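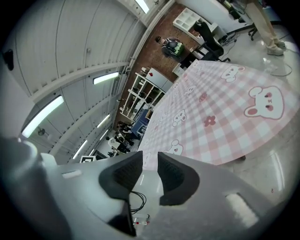
Home Posts Kit list About

Spending the gripper money (or trying to)

May 20, 2024

I have been given a budget and I am far too happy about it. We've been getting by on two pairs of hand-held grippers since February, and now there's enough for more pairs, plus the dull stuff that goes with them, plus a bit of furniture. I've got a spreadsheet with 107 rows. I love every one of them, even the row that just says "tape???"

The first version of the plan was all grippers. You look at the total, you divide by the price of a pair, and off you go! Then I sat down and wrote out what a pair needs before anyone can do a useful hour with it, and the list got long very quickly. Cables. Spare cables. Something to plug the cables into. Finger pads, which wear. Storage for the recordings. A table at a decent height, and a chair for whoever is having a break.

So the new plan has fewer grippers in it and I feel much better. The Bumetti quote came in first and was easy to read, with pads sold in packs of 40. Tanel do the pads singly, which suits us less, but their cables come in more lengths and I want the short ones for the tables and the long ones for nowhere at all, if I can help it. Our floor has quite enough cable on it already.

Tasks eat money too, in a small way. Folding, lifting and spreading things out over a table all need two hands working together, so a single spare gripper is half a spare. I'd been pricing spares one at a time. They're now in pairs, and that one change moved more of the budget than anything else I did all week. 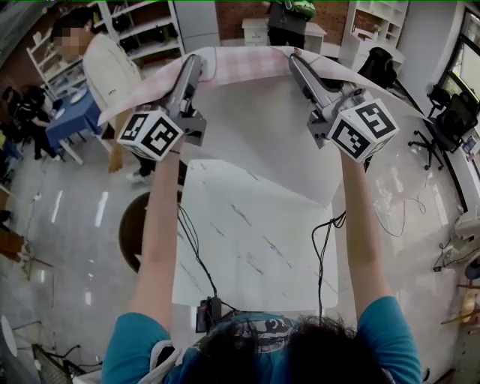

Ravindra Nishad reckons I should hold back a fifth of the money until we've used the first new pair for a month, and he wants it written down as a proper line so that I can't raid it for chairs. Fair. It's row 2 now, right under the total, in bold.

The other thing I'd underpriced is tables and what goes on them. Cloths are cheap and they change the look of a session completely, so I've put in for plenty – checks, plains, something dark, something silly. Bansal have a clearance page I could spend an afternoon on (I did). For tables I'm leaning towards the Ganau folding ones, mainly for the height, though I want to lean on one before I order it.

Still undecided: labels for every cable, a second charging shelf, and whether shelving comes out of this pot or the room's.

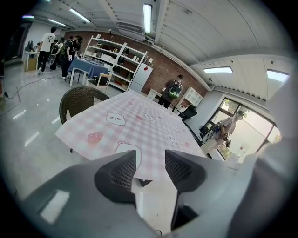
Comments (2)

Duván Benavides: Get the delivery charges in writing before you compare those quotes. We picked the cheaper one last time and the carriage wiped out the difference. Also, do label the cables, it's an hour's work.

Reply: Delivery had one row for all four suppliers, so thank you, it now has four. Labels are in!

Recent posts
- Which pads wear out first
- A shelf for every charger
- 40 sessions on one tablecloth

Contact | © Row by Row | Back to top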